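Surkura cell: fault review meeting
Minutes, 22 Feb 2025
Greenberg building, upstairs room

Chair: Oğuzhan Işık
Also present: cell operators (both shifts), controls engineer, test bench lead, safety rep, purchasing (joined for item 5)
Minutes taken by the test bench lead, who apologizes in advance for the exclamation marks.

1. Last minutes

Accepted with one fix. The spare gripper fingers were ordered for the left arm, and the old minutes said the right. Oğuzhan thanked everyone for coming in at short notice and for the huge pile of logs people had already pulled together. He said he would rather spend a whole morning on one good fault than a year stepping around it, and we pretty much did spend the whole morning!

2. What went wrong

The operator on shift went through it from the start. The kitting run was set for 655 cycles. On cycle 342 the left arm closed on a round red board in the board tray, began to lift, and went into a protective stop with the board tilted against the wall of the tray. The right arm stopped as well, as it should. The operator walked up, looked over the left side, and pressed reset on the left pendant.

The right arm then started moving again. Its own reset had not been touched. It went down toward the wire tray and carried on with the pick it had been in the middle of, while the operator was reaching in from that side to straighten out a lead. She pulled her hand back and hit the emergency stop, and everything halted right away. No contact and no injury. The arm was in its slow mode the whole time.

The safety rep wants it written down clearly that we are treating this as a near miss, with the same paperwork as if the arm had touched her. Agreed by all. She also wants it written down that the operator did exactly the right thing, and there was a round of applause for that (well earned!).

There are two faults here, and we kept them apart for the rest of the meeting:
Fault A: the left arm stopping during a board lift.
Fault B: the right arm coming back to life on the left arm's reset.

3. Fault B, the reset

We took the serious one first. The controls engineer had been up late with the Rirari controller logs and had found it before breakfast, which made for a very good start to the day.

Each arm has its own safety stop, and the two are joined so that either one stops both. That part works and has always worked. The release is handled by a separate bit of program we wrote ourselves last May, when the cell was moved over to two-arm running. It looks at a shared flag called "cell clear." The left reset sets the flag. The right arm was only supposed to read it after its own reset had been pressed, with a timeout of 3000 milliseconds for the two to agree. When the timeout ran out, the program fell through to the next line, and the next line was "resume." It should have been "stay stopped and tell someone."

So the wait ended, and the arm took that as a yes. The engineer showed the line on the big screen and there was a long, low whistle from the back of the room.

Question from the late shift: why has this never shown up before? As far as the logs go, people have nearly always pressed both resets within a second or two of each other, out of habit. The operator's handover sheet tells you to do it that way. The written procedure on the cell says to clear one side at a time, and she was following the written procedure. The engineer made the point that the procedure is the better one of the two and the program has to be safe under either.

Oğuzhan asked for the fix to be in hardware as well as in the program. The engineer proposed wiring both resets in series through the safety relay, so that neither arm can get power back to its joints until both have been pressed on purpose. Strong support for this. The relay already has a free channel, and the late shift offered to pull the cable on the spot. (They were asked to wait for the drawing.)

Until this is done and signed off, Surkura does not run with both arms live. One arm at a time is allowed for testing, with the other locked out and tagged at its own isolator.

4. Fault A, the stop during the lift

This was the one everybody wanted to talk about! The boards have notched edges and a cutout in the middle, and the left gripper takes them by the edge. If a board is lying flat on the tray floor, the fingers come in and tip it up before the lift. The yellow tray has sloped walls, and when the board is close to one side it rides up the slope and gets pinned between the wall and the fingers. The arm feels more push than it is expecting, decides it has hit something, and stops. 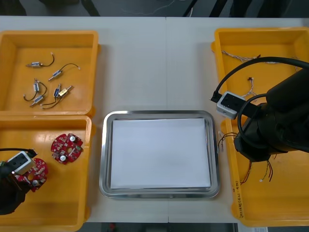
The force traces fit this beautifully. The bench lead laid the trace from cycle 342 over the ones from clean lifts, and the difference shows up well before the stop, as a steady climb where there ought to be a short bump. The day shift said they could hear it too, a kind of creak from the tray, and had been nudging boards toward the middle by hand between cycles. Everyone understood why, and everyone agreed it has to end. Hands stay out of the trays unless the cell is locked out.

In total 19 boards from this run have been set aside for checking. Main worry is the capacitors and whatever sits near the edge where the fingers press. The bench lead will look at each one under the magnifier and power them up on the bench before any go back into stock. None go out to Griltlow until that is finished, and Griltlow has been told there will be a delay. Their reply was friendly, and they asked for a copy of the trace, since they have a cell of their own and would like to learn from it.

Ideas for Fault A, in the order they came up:

A foam insert that holds each board clear of the walls. Cheap, quick, popular. The controls engineer pointed out that foam sheds crumbs and asked for a firmer material.

Changing the approach so the gripper slides a board toward the middle before tipping it. The camera on the left gripper should be able to tell when the board is near a wall. Two people volunteered to try this one before the sentence was finished.

Raising the force limit. Turned down straight away. The limit did its job and it stays where it is.

Picking the boards by the cutout in the middle. Lots of interest, but it needs different fingers, so it goes on the list for later.

The day shift also asked whether the solenoids could give us the same trouble. They are small enough that the walls have not been a problem, but the leads tangle, and one solenoid can drag its neighbor along. It has not caused a stop so far. Oğuzhan asked for it to be logged whenever it happens, with the cycle number, so we have something to work from.

5. Cables

The safety rep brought up the cable loops on the arms while we were on the subject of things that pull. The right arm carries a good-sized loop over to its camera. She would like the slack checked through the full reach of the arm, especially low over the wire tray, where there are loose ends to catch on. Nothing has snagged. Purchasing has cable clips in the store and can get more quickly if the size is wrong.

She also asked for anything lying on the floor by the table to be picked up or routed properly, loose cable and paper included. Done by whoever sees it first, please.

6. Restart

Conditions for two-arm running, all of them needed:
Reset wiring changed and tested by someone other than the person who fitted it.
Timeout in the program now ends in a stop, with a message on both pendants.
Handover sheet and written procedure say the same thing.
Every operator has walked through the new reset with the engineer at the cell.
Near miss report closed by the safety rep.

The test for the first two will be done with the trays loaded as normal and a stop forced at different points in the cycle, on each arm in turn. Left reset only, right reset only, both quickly, both slowly. The late shift asked to be there for it and so did nearly everyone else, so we may need a bigger fence line to stand behind!

7. Actions

Controls engineer: relay drawing, program fix, short note on the fault for Griltlow.
Bench lead: check the boards set aside, share the force traces.
Safety rep: near miss report, lockout tags on both isolators today, cable slack check.
Day shift: rewrite the handover sheet to match the procedure.
Late shift: tray insert samples in a firm material, log of solenoid tangles.
Purchasing: cable clips, price for fingers that can pick by the cutout.
Oğuzhan Işık: tell the Greenberg site office, book the next meeting once the drawing is ready.

8. Any other business

The operator asked that the recording of the stop be shown to new starters, with her name left off. Agreed, with thanks.

The coffee machine upstairs is also in fault. Reported.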